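In Praise of the Backing Singer
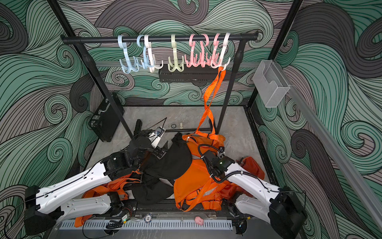

Backing singers are the best thing about live music, and I will happily argue this with anyone, at any volume. I came to it through Porari, a soul group I have loved since college, whose first record I must have played every night for a whole January before I noticed that the part I was humming in the shower wasn't the lead at all. It was the "ooh" underneath, sung by Jintana Kaewkla, and once I'd heard it I couldn't hear anything else! A lead line is easy to follow. Harmony takes a bit more from your ears. It moves like the swirls on that wallpaper, mint green running into gray and charcoal, one curl starting inside another, and if you stare at any single line you lose track of where it was going. You have to let the whole wall come at you.

Take "Borkolwood," the slow one that closes side one. Most people talk about the big note near the end, and sure, it's a great note. But go back and listen to the second verse, where Kaewkla comes in a hair behind the beat on the word "leaving." She isn't late. She's leaning on it, the way you lean on a door you don't really want to open. The lead singer hears her do it (I'm convinced of this) and stretches his next line to match. That's two people listening to each other, and I'd trade a lot of guitar solos for it.

I saw them play the Wannasri years later, and they had 13 people crammed on that little stage, six of them singing. Six! A manager somewhere must have begged them to cut it to two and run the rest off a laptop. Plenty of acts do, and I understand why. Vans cost money, and so do hotel rooms. But a recorded harmony comes out the same every night, and the singers that night were all over the place in the most wonderful way. They laughed through one chorus. They dropped to almost nothing in the next and the room went quiet with them, all the way back to the bar.

My friends say I'm being unfair to lead singers, who have to carry the words and the nerves and the bad reviews. Fine, they can have all that, and their name on the poster too. I just want the rest of the names on there somewhere. My copy of Tavel, the live album, has a thank-you to the bus company on the sleeve and no mention of who sang the high part on track 10, and I have spent more evenings than I should admit trying to work it out by ear. I think it's Kaewkla. A guy at my record store swears it isn't.

So try something tonight. Put on a song you've known half your life, one where you could sing the lead in your sleep, and don't sing the lead. Find the lowest voice behind it and stay with that one to the end, then play it again and take the highest. You'll probably get it wrong the first few times, I still do, and it's so much fun.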